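News > School Community > Parents and Friends

Delwyn Ashby has run the used uniform stall at Ladumine Primary for nine years, and this term she is handing it over. We spoke in the old canteen, where the racks are kept between sales.

"It started with two racks and a card table," she said. "People would leave bags at the office and no one knew what to do with them."

The stall now opens every second Saturday from 9 am. It has 114 families on its list and made just over $2,000 last year, most of it from winter jackets and sports shorts. The money went to shade cloth for the junior playground.

Prices haven't changed much. "Polos are three dollars. Hats I give away if they've got a name in them I can't get out," Ashby said. She would like to see more of the bigger sizes come in. "By Year 6 they wear everything to rags, and fair enough."

Chae-won Kwon takes over in January and plans to let parents reserve items by email before the day. Ashby is in favour, within limits. "Some people want to see the colour. The older jumpers are a darker green and they don't match."

She also asked that donations be washed and the zips checked. Odd socks can go in the bin at home.

Asked what she'll do with her Saturdays, Ashby said she has a granddaughter starting netball. "I'll still be ironing." 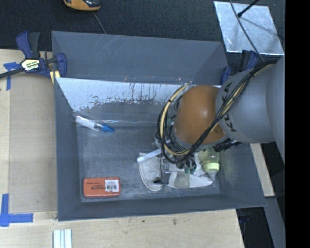
Mal-soon Min wrote in to ask whether the stall would take school shoes again, as it did a few years back, and said she has two pairs in a size 4 that were hardly worn.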